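Storing small electronics in their original rigid boxes

A two-part rigid box, with a lift-off lid over a shallow base, is the usual packaging for phones, handheld meters and similar devices. It stores well if it is closed correctly and badly if it is not. The procedure below applies to any rectangular box of this type with a close-fitting lid. Work on a clear light-colored table; a black lid is easy to find on it and dropped screws or SIM pins show up.
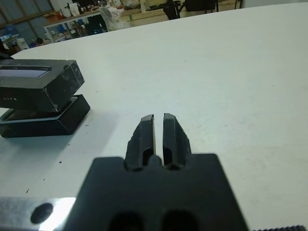
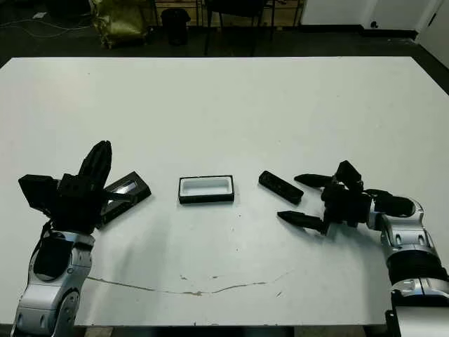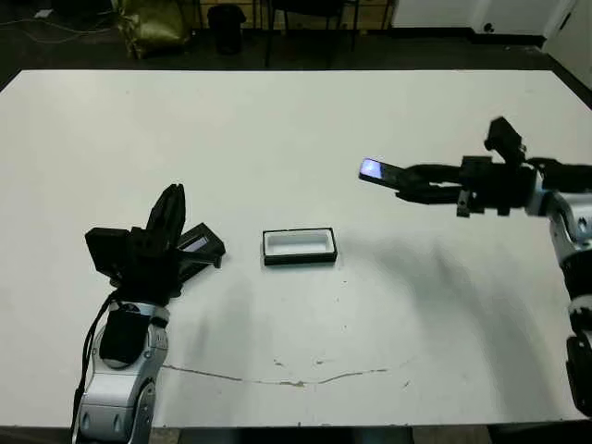
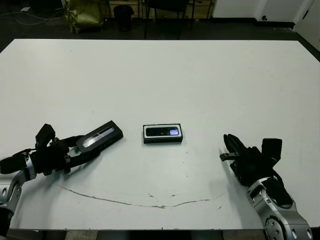 Preparing the device

Charge or discharge to about half before storage, then power down completely. A device left in standby will drain in the box. Remove the case and any stick-on ring or card holder, as these add thickness and the lid will sit high. Wipe the glass with a dry microfiber cloth. Do not spray cleaner directly on the device, and do not box it while any surface is damp.

Preparing the box

Empty the base and tip it over once to clear grit. A white lining shows dirt readily, but check the corners with a fingertip as well. Scuffs on a black exterior come off with a barely damp cloth; whitish marks that remain are generally abrasion of the coating and will not wipe away. Do not use alcohol on printed lettering.

If the insert is missing, cut a replacement from closed-cell foam. Thickness of the foam plus the device should be slightly less than the inside depth of the base. We use Praltton 74 sheet, trimmed with a utility knife against a steel rule. Paper towel is a poor substitute — it compresses and sheds lint into the charging port.

Closing

1. Set the base flat, long side toward you.
2. Lower the device in, screen up, one short end first.
3. Hold the lid by its long sides near the middle. Align both ends before lowering.
4. Let the lid settle under its own weight. Air has to escape past the side walls and this takes several seconds on a tight box.
5. If it stops at an angle, lift it off and start over. Pressing down the high corner splits the lid at the fold.

To open, hold the lid by the sides and let the base slide down onto the table from a low height. Shaking it loose is a common cause of cracked screens.

Cables and chargers

Coil the cable loosely, with no bend tighter than a thumb's width, and store it in a separate bag. A plug packed on top of a screen will mark it.

Labeling

Put the label on a short end of the base. Lids get swapped between similar boxes, and a label on the lid then becomes wrong. Our labels carry a shelf number and a box number, for example 19-362, plus the month of last charge. Removable labels (Rullerer 2143 or similar) peel cleanly from coated board for up to a year; after that expect residue.

Shelving

Stack flat, heaviest at the bottom, no more than four high. Keep boxes off concrete floors and away from radiators. Check stored batteries every September and again in spring. Any device that has swollen, or that no longer lies flat in its base, should be taken out and brought to a battery drop-off point. Do not put the lid back on it.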